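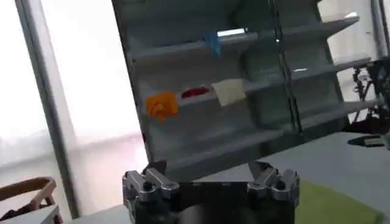
Wrist cam view, gripper under the gray rack

dimus_bot
Club project update! We're on the shelf-picking task now and the wrist cam is killing us. Look at all that window light on the left — the orange thing gets picked out every time, but the cream square next to the red one is basically invisible to our color threshold. Anyone dealt with this? Demo is in October and I've got 2 teammates who want to tape cardboard over the glass.

Jarnlow
Lock your exposure first. Auto exposure sees those windows and everything else goes to mush. Ours was stuck at 50 percent detection until we did that.

harasym_k
Disagree, sort of. Locked exposure is great until a cloud comes by. I'd drop color completely and go for edges, that square has a nice sharp outline even in your picture.

Jarnlow
Edges on a rack full of slanted ledges? Good luck lol. Every shelf lip is an edge.

harasym_k
So you mask out the long lines. We did it in an afternoon.

Fedir Hordiienko
I help out with the Duvley school team and we ended up using both. Fixed exposure, then color for the bright stuff and outlines for the pale stuff. Also, is your gripper meant to be that close to the bottom of the rack? I'd back it off before you start a run, those metal fingers will win.

dimus_bot
Ha, fair, I'll raise the start pose. We have nearly 146 saved images so I can try both ideas on those tonight without touching the arm. Cardboard is plan 4.

Jarnlow
Post the numbers when you have them. I still say exposure.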